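4. Working rules for the sorting cell

Please read this section before you switch on the arm for the first time. The rules are valid for all Baltent cells with a table top, also when the arm is used only for a demonstration.

4.1 Preparing the table

1. Wipe the table top with a dry cloth. Do not use polish. A polished surface lets the bins slide when the gripper touches the rim.

2. Place the bins inside the reach of the arm, but never closer than 300 mm to the base. Keep at least 40 mm between two bins.

3. Put one kind of cloth in each bin. Clear and colored bins may be used together, if the color of each bin is written in the job sheet.

4. Remove everything else from the table: pens, cups, phones, tools. This applies also to the teach pendant, which has its own hook.

5. Check the cables of the arm. A cable may hang in a loop beside the base, but it must not lie on the table or pass over a bin.

Note: A bin can be filled higher than its rim with soft cloth. In this case set the approach height again (see 4.3), otherwise the gripper will press into the pile.

4.2 Persons near the cell

1. Only one person gives commands. This person stands where the emergency stop can be reached without walking.

2. Other persons stay behind the floor line. Visitors must be told this before the start and not during the run.

3. Long sleeves, scarves and badge cords are not allowed inside the line. The gripper can't tell them from the cloth it has to pick.

CAUTION: Do not take a cloth out of the gripper by hand while the drive is on. Press Hold, wait until the lamp is yellow, then open the gripper from the pendant.

4.3 Lifting and moving cloth

1. Set the approach height to 34 mm above the highest point of the pile.

2. Run the first pick at slow speed. Look if the gripper holds one piece or several. If it holds several, stop and lower the grip depth by one step.

3. Lift the cloth until its lowest tip is free of all rims before you allow any sideways movement. Soft fabric hangs down in a point, and this point is often much lower than the operator expects. For large pieces a lift of about 400 mm is a good start value.

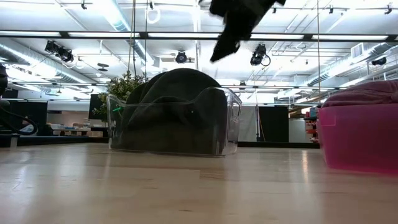
4. Move sideways at no more than half speed. Cloth swings, and at full speed it can catch on the next bin.

5. Let the cloth come to rest over the target bin, then lower and release.

6. After the last pick, send the arm to the park position and write the result in the cell log. Sites Riihimäki and Fusmont use the same log form.

Questions about this section: Maya Awwad or Killian Joly, Stindley cell support.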